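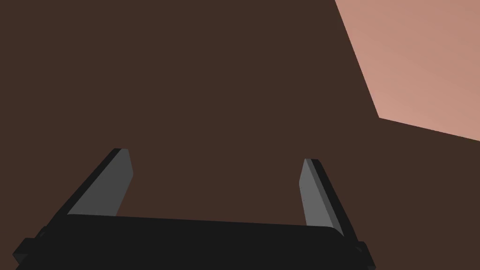

Kokari countertop still, copper head, glass pot. Bought it in December with my own money, $146 plus shipping, and I've been running herbs from the yard through it ever since. 14 runs so far. Mostly rosemary and lavender, a couple of mint, one very sad go with lemon balm. Short version: good on rosemary, slow on everything, lid seal is a pain. The first thing that got me was the color of the leftover pot water. I expected pale green tea. With rosemary it cooks down to a flat dark brown, same as the big brown area in the picture up top, and the dried rose petals I tried later gave me something closer to the salmon-pink in the upper right corner of it. Both stain a dishcloth. Ask me how I know.

What's in the box. Glass pot, copper head, a coil in a plastic bucket for the cooling water, two lengths of hose, one silicone ring. A leaflet. The leaflet is four pages and most of it is warnings, fair enough, but the bit about how much plant to put in just says "fill comfortably." Comfortable for who? I settled on 400 grams of fresh rosemary tips, snipped short with kitchen scissors, water to just under the basket. Stuff it any tighter and the steam finds one channel up the side and ignores the rest. You can tell by opening it afterward, half the sprigs still look fresh picked.

Heat. It wants a small electric hotplate and low patience does not work here. I cranked it up on the second run and got cloudy distillate that smelled like boiled cabbage. Turn it down until you get a quick drip, not a stream. Then leave it alone. Change the bucket water when it feels warm to the hand. I use old ice packs from the freezer, cheaper than running the tap the whole time.

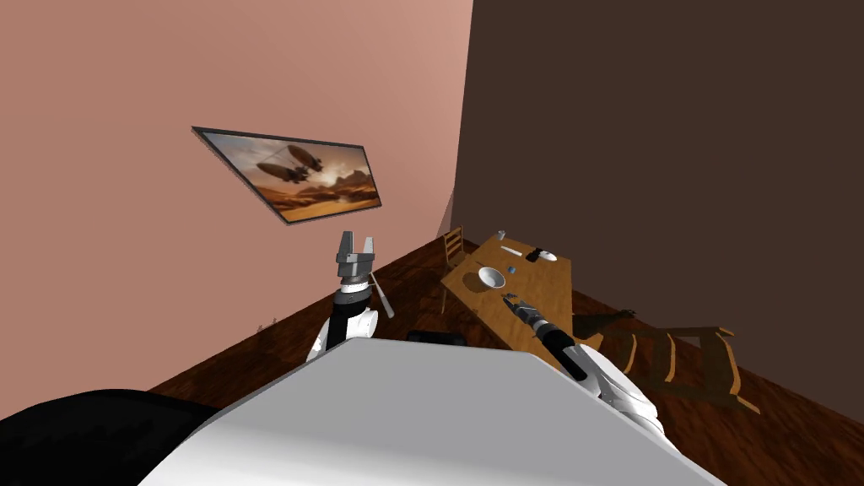 And watch that silicone ring. Mine went in fine the first few times and then started lifting on one side, so steam leaks out there and your kitchen smells wonderful and your jar stays empty. The old fix is rye flour and water mixed to a paste and smeared around the joint. Works great. Looks terrible. Picks off when it's cool. But I paid for a ring that seals, I shouldn't be baking my still shut.

I emailed Kokari about it, got a new ring in the mail nine days later, no argument. New one sits better. So far.

Yield, which is what everybody wants to know. Manage your expectations! A thin gold film on rosemary, on a good day you can pull up a little with a pipette. Lavender a bit more if you cut it when the lowest flowers on the spike are just open, and cut it dry, mid morning. Mint gave me almost no oil I could seperate but the water is lovely. Lemon balm gave me nothing I could see and a faint smell of hay. Total oil collected over all the runs: 27 ml. That's it. If you want oil in quantity then buy oil. If you want the scented water for linens and floor washing and so on, that's where this thing earns it's shelf space. You get plenty and it keeps well in the fridge in a clean dark bottle.

Don't drink the stuff, by the way, and keep the oil off bare skin and away from the cat. Small bottle, strong contents.
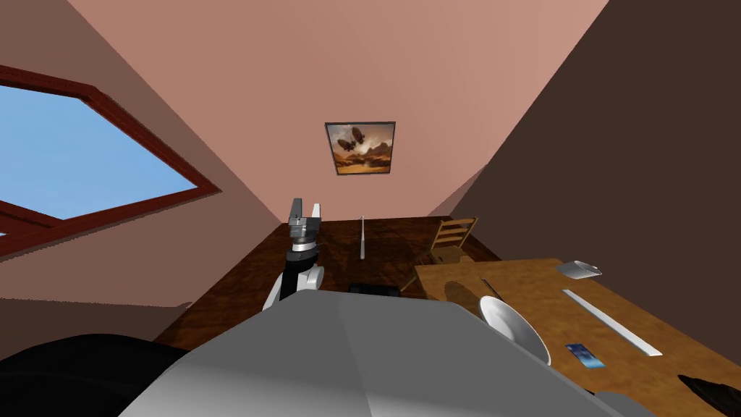 A comment under my seed order post said I was wasting fresh herbs and should be drying them a day first, spread on newspaper, you fit more in the pot and the oil doesn't go anywhere. Half a day wilted, that reader said, for lavender, and a full day for rosemary. Fine. Tried it. They're right about lavender, it packs nicer and the run was shorter. Rosemary I couldn't tell the difference, and wilted mint turned black on me so I won't do that again.

Compared with the others. I had a Jondent on loan for a few weeks, the all stainless one. Easier to clean, no question, you just rinse and wipe. Clamp lid, no leaks ever. But it's bigger than my garden needs and it never got going with a small batch - the head is too roomy, steam cools and runs back down before it gets over. If you've got a whole hedge of lavender, get that. I have six plants and a rosemary that's trying to eat the path.

My plants are mostly from Haverford, the little plugs, nothing fancy. The variety matters more than the still if you ask me. My upright rosemary does far better than the creeping one. Creeping one smells of camphor and gives you a headache. Same pot, same heat, same cook.
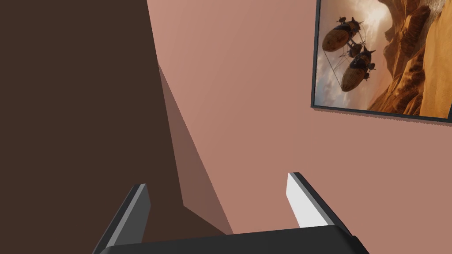 Dark brown beside a pink wall, a wedge of shadow between.

Cleaning. Copper goes dull after one run, green spots after three if you put it away damp. Half a lemon and salt, rinse, dry with a towel, leave the parts separate in the cupboard. Run plain water and a splash of vinegar through between mint and anything else or you will have minty lavender for a month. The coil is the hard part, you can't get a brush in there. Blow through it. Hot water through it. Hope.

One more use I didn't plan on. The spent rosemary, once cooled, goes around the base of the cabbages. I'd been spraying those with Pester and was sick of buying it. Can't swear the mulch does anything, cabbages look ok, slugs still about. Smells nice when you weed.

Things I'd change: thicker ring, longer hoses (mine barely reach the counter edge), a fill line on the glass. A real instruction sheet. The basket legs are a bit short too, bottom layer of leaves sits in the water and stews.

Would I buy again? Yes, for small garden, for someone who likes fussing. Not if you want it done by lunch. A run takes me most of an afternoon with setup and I can't really leave the room. Four out of five, three and a half if the second ring goes.

Going to try yarrow next when it's up. Supposed to come over blue.

Related
When to cut lavender for drying
Mint in pots: keeping it from taking over
Seed order, December
Rye paste and other ways to seal a leaky lid
Upright or creeping rosemary?
What to do with too much lemon balm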